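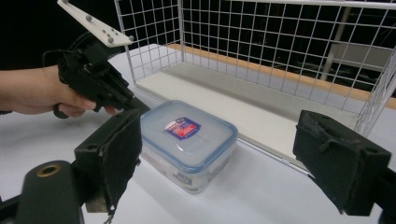 Setting up your weekly tray is the part of the Fladus kit I get the most mail about, so I've rewritten this section from scratch. The herbs come in one big bag and the capsules in another, and the first job is getting them portioned so you aren't scooping powder half asleep at night. You'll want a clean white tabletop if you have one (spilled powder shows up right away!) and a rectangular plastic food container like the one on the table there, the see-through sort, to hold the refill bags. Any brand will do. I don't sell them.

Section 3: Filling and storing

1. Wash your hands and dry them well. Damp fingers make the chamomile blend clump, and then you're chipping it off the spoon.

2. Open the Telham capsule bag along the dotted line and press the zip shut again as soon as you've taken out 5 capsules. I do weekdays only - weekends I go without.

3. Drop one capsule into each weekday slot of the tray.

4. Now the loose tea. Use the scoop from the kit, level, one per paper filter. Fold the filter over twice and tuck it in beside the capsule.

Note: if you ordered the Tuominen blend, it's cut coarser and a level scoop looks skimpy. It's fine, don't heap it.

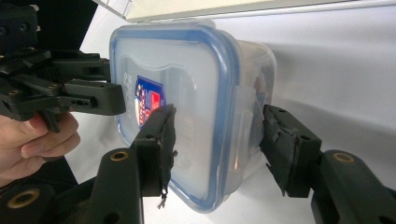 5. Squeeze the air out of both refill bags, lay them flat in your container and snap the lid on all the way round. Mine lives in the cupboard over the dishwasher for no good reason and I should move it, steam and dried herbs don't get along.

6. Write the date you opened the bags on a piece of tape and stick it on the lid. My current one says 2nd February.

Brewing at night: pour hot water over one filter, cover the mug, and leave it 15 minutes. I know that sounds long. I tried pulling mine early all through May and it tasted like warm lawn.

Caution: talk to your doctor or pharmacist before you start if you're pregnant, nursing, or taking anything for sleep, mood or blood pressure. Don't drive after your evening cup until you know how it sits with you. Keep the tray and the refills away from kids and pets.

Caution: never double up if you miss a night. Leave the slot full and carry on with the next one.

If your tray lid won't close, check for a filter corner poking out before you write to me - that's nearly always it.

Skevmont > Guides > Fladus kit > Filling and storing

Shop Guides Refills Contact

Related
Cleaning the tray and scoop
Telham capsules: what's in the bag
Reordering the Tuominen blend
Traveling with your kit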